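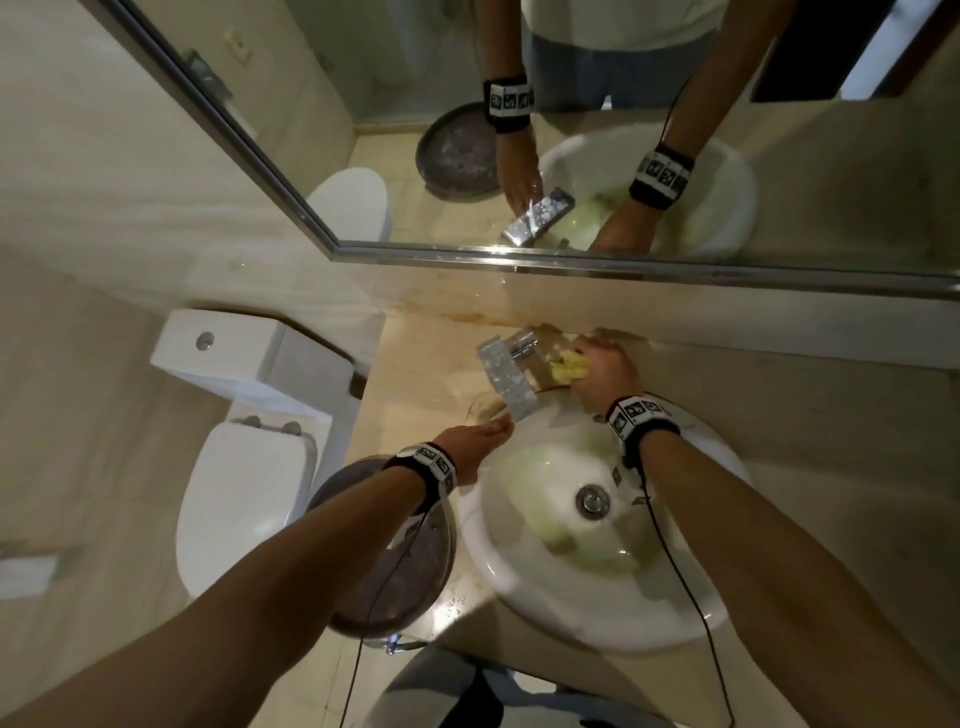 Bathrooms > Cleaning > Galleries > The basin test

The basin test: does a yellow sponge beat a cupboard full of sprays?

Every few months somebody tells me that limescale and old soap can be shifted in minutes with the right product. I have my doubts. Flumik promises a "self-lifting foam" for marble tops, Kudent sells a paste that is supposed to need no scrubbing at all, and I have yet to meet a basin that cleaned itself. So this gallery is about scrubbing, the dull sort, with a small sponge and a fair bit of elbow.

The bathroom is a small one with a beige marble-patterned top, an oval white basin, a chrome tap and a toilet right next to it. I picked it for the stains. There is brownish staining along the wall edge of the counter, and a greenish-yellow residue in the bowl that the adverts never seem to show.

Photo 1. Round the tap

Sponge at the foot of the tap, other hand on the tap itself. People polish the top of the spout and forget the base, then wonder why the whole basin still looks tired. The water spots on the chrome are the easy bit. Staining behind the tap is a different matter, and I would be wary of anyone who calls it a quick wipe. If the mark has gone into the surface, you can rub until Wednesday and only make it shinier. I'd also keep vinegar well away from anything that might be real marble, whatever your aunt says – acid dulls it, and no paste I know of brings the shine back cheaply.

Photo 2. The back rim

Both hands on the sponge, pressing at the back of the bowl. Suds up there, and a pale yellowish film still coating the lower curve. Does two-handed pressure do more than one? I suspect it mostly tires you out evenly. What I do believe in is rinsing between passes, as soap left to dry on a basin is just the next layer of film.

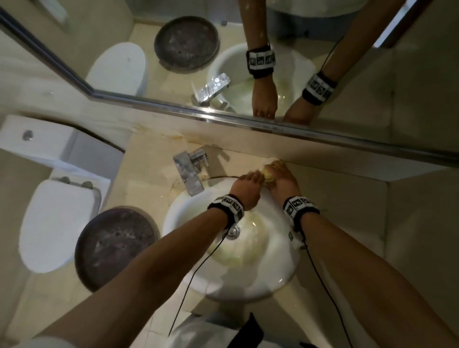 Anen disagrees with most of this and wrote in to say so. The rinsing is overrated, in Anen's view, and the thing that matters is drying the counter along the wall with an old towel every night, so that water never gets the chance to sit there. Two years of doing that in a hard-water flat and no brown line yet, apparently. The sponge doesn't come into it, Anen says, and anyone scrubbing a back edge has already left it too long.

Possibly. I'd want to see the flat. Drying a counter every night sounds fine in August and rather less so in the middle of winter, when you want your bed. But it costs nothing, and I can't say that for the foam.

Recent galleries
Grout pens: a grudging look
Do shower squeegees earn their hook?
Chrome taps and the baby oil trick
Descaling a kettle in Cabanatuan

Contact | © The basin test and other galleries | Back to top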